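## Setting up the plate rack on a wooden table

I've written this bit the way I'd tell it to a friend, so skip ahead if you've used a wire rack before (I hadn't, and I made a right mess of it the first time!).

1. Wipe the table and let it dry. Ours is pine, with knots and plank seams all over, and crumbs love a seam.
2. Put the rack down away from the front edge, upright loops on top. Press lightly on each end. If it rocks, try it a little further along before you start bending any wire.
3. Hold the plate by its rim and turn it nearly upright while it's still above the rack.
4. Lower it between the loops and keep hold until you feel the wire take the weight.
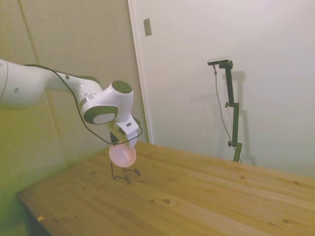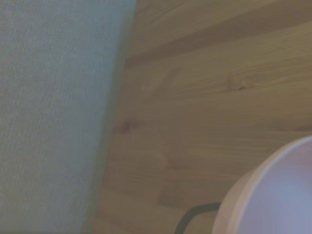 Areeba Hashmi wrote back after trying my first draft to say that step 4 was fine for her light plates, but her big stoneware ones leaned over and took the rack with them, so could I please put in a warning? Fair point, and it's now the caution below.

**Caution:** test a heavy plate with both hands ready. If the rack tips at all, dry that one flat on a tea towel.

**Note:** wire feet can scratch soft wood, so lift the rack when you want to move it, and don't drag it (I've got the marks to prove it).

5. Leave the plate for 10 minutes, then feel along the bottom of the rim. That's where the last drips collect, and I always forget them.
6. Lift the plate straight up and out, then wipe underneath the rack before you put it away.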